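How to Get on the Ballot for Town Council in Praltasby

So you have decided to run. Your family has been told and is being brave about it. The paperwork comes next. 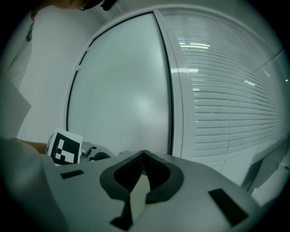 Step 1: Pick up the packet

Ask the town clerk, Chinyere Ajayi, for a nominating packet. It runs 20 pages, and 3 of them matter. Read those twice.

Step 2: Collect signatures

You need 200 from registered voters who live in your ward. Get more. Nivaldo Moura turned in exactly 200 last time, including his own cousin, who lives in Bellemel and votes there. He spent that June at home.

Signers must print their names as well as sign. Half of them will want to discuss parking first – let them, but keep hold of the pen.

Step 3: Open a campaign account

Do this before you accept a dime, even from your mother. Put every contribution in the log with the donor's name and address.

Step 4: File

Bring the originals to the clerk's counter by noon on 23 March 2018. Copies are refused, and so are emails. Ask for a stamped receipt and put it somewhere you will find it again.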